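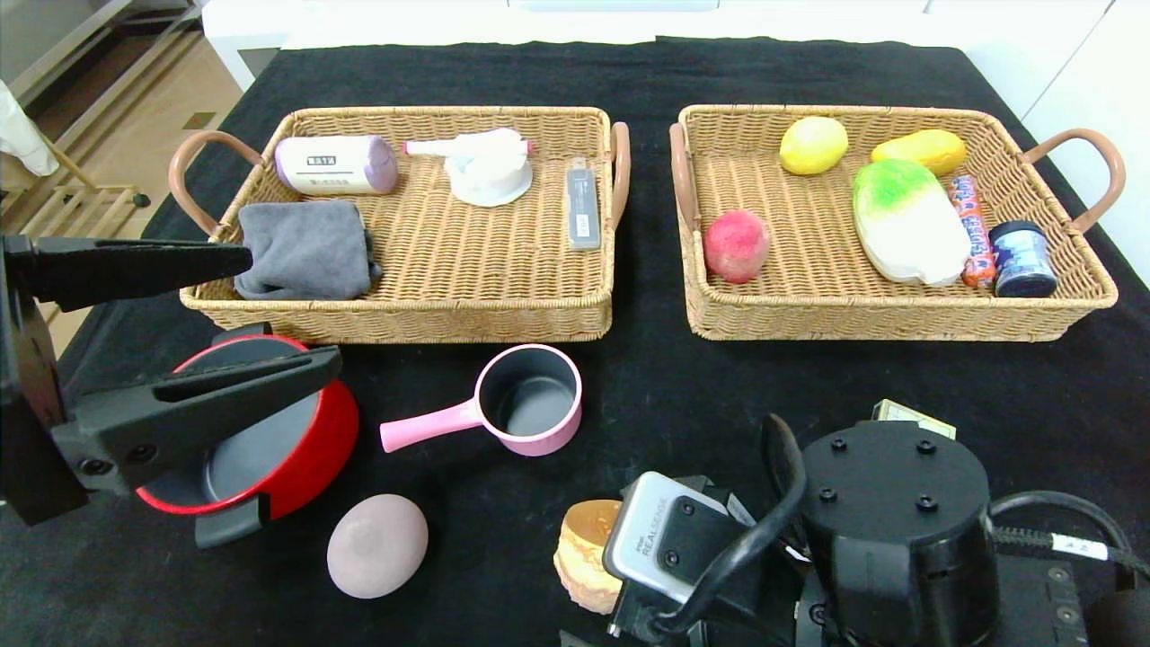 bathroom on the left, kitchen on the right. basket sort, Saturday edition

ok so I said I'd post the basket thing and then didn't for two weeks. posting it now in bits while the rice cooks

background for new people: moved to the Prarnberg place in February, 500 square feet, one closet, no pantry. everything I own that's smaller than a shoe lives in a basket or lives on the floor

the rule is stupid simple. two baskets same size same style. goes on your body = left. goes in your mouth = right. don't think longer than a second per thing

toothpaste goes in your mouth, yes, thank you Heikki. toothpaste is left. moving on

left one so far: lotion, the white cup holder thing, the tube with the pink tip, a gray towel folded in the front corner. the towel hangs over the rim a little and I'm leaving it

lotion is lying down at the back. I used to stand bottles up and they'd fall over every time I moved the basket, so now they start out lying down. saves everybody some time

the skinny gray and white package goes along the right wall, lengthwise. long flat stuff against a wall, always. if you put it in the middle it eats the whole basket

and leave the middle EMPTY. I mean it. you need somewhere to put your hand in. my last attempt at this I packed to the top and then every morning I was taking out six things to get one thing

right one: lemon, mango, peach, napa cabbage, roll of candy, the navy jar with the black lid

someone's going to say cabbage belongs in the fridge. it does. it goes in the fridge after. the sort is just to find out what I have before I put it anywhere, otherwise I buy a second cabbage. I have bought a second cabbage

peach gets its own side away from the cabbage. learned that in the old apartment with a bag of plums, no further comment

candy roll is in there bc the rule is the rule. goes in your mouth = right. it's next to the jar and I know exactly where it is at all times

black cloth on the table is the best part of the whole setup imo. tan basket on dark cloth, you can see every single thing you forgot to put away. my old white table I'd lose cotton pads on it for days

cloth is an offcut from the fabric place in Mamport, fuzzy side up. picks up lint like crazy, but baskets don't slide around on it and it doesn't scratch the table. lint roller lives in the drawer right under

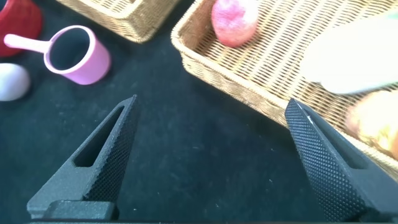
rolled rim, tight weave. this is what you want, look at the weave not the price

basket talk since three people asked. you want the rim rolled. the ones with the cut ends just folded over will shed little bits into your food forever and snag every sweater you have

tight weave on the inside too. loose weave = hairpins gone, pills gone, one earring gone

do the hand test in the store. run your palm along the inside wall, slow. if it grabs your skin it'll grab the towel

handles: mine are curved and leathery looking, one each end. real leather or not I could not tell you. one handle in the middle looks cute and tips over the second you put a jar on one side

didn't buy anything new for this by the way. please don't go buy baskets before you sort. sort into whatever. grocery bags. a drawer. THEN see how many you need

Joar Solheim did it the other way round, bought all the baskets first, now he's got a closet full of baskets with smaller baskets in them. he gave me permission to post this

I did the count of small stuff when I moved, bc I was mad at the moving boxes. 121 things. not furniture not clothes, just Stuff. a lot of it was pens

ok rice is done back in ten

back. pans

cookware breaks the system, since it doesn't go on your body OR in your mouth and most of it won't fit in a basket with anything else. so it stays out on the cloth till last. everything else gets a home first and the pans get whatever space is left

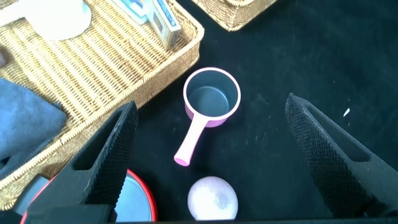 small pan is the only one I'd actually fight for. eggs, ramen, warming up milk, half a can of soup. long handle so it has to go in sideways or diagonal, and it'll take up more shelf than you planned for, measure handle AND all

nonstick inside means nothing goes stacked in it without something soft in between. paper towel, old sock, whatever. I've wrecked one already by keeping a whisk in it

lids get their own pile. I don't try to match lids during the sort, it's a trap, you'll be there an hour. lids all together, match at the end, any lid with no friend after that has one week

round things are the other problem. anything that rolls goes in a basket immediately, does not matter which one. fix it later. fishing things out from behind the stove is how I spent most of last winter

the flatter tray style is good for stuff you use every single day, I can see everything in it and can't bury anything. bad for moving from room to room, low sides

Nimri asked how often. whole sort once a month, takes me one podcast. the food basket I redo every grocery day, that's two minutes

also asked: do I label. no. I tried labels. I put tea in the one that said BATH within a day and then had to live with it

last one then I'm eating. when it's all away, the table has to be clear before bed. cloth shaken out, off the balcony, check for neighbors first. if theres one thing left on it at night there's nine by breakfast

will do the under sink cabinet next if people want. it's bad under there. there's a bag of bags

rice is cold. ok bye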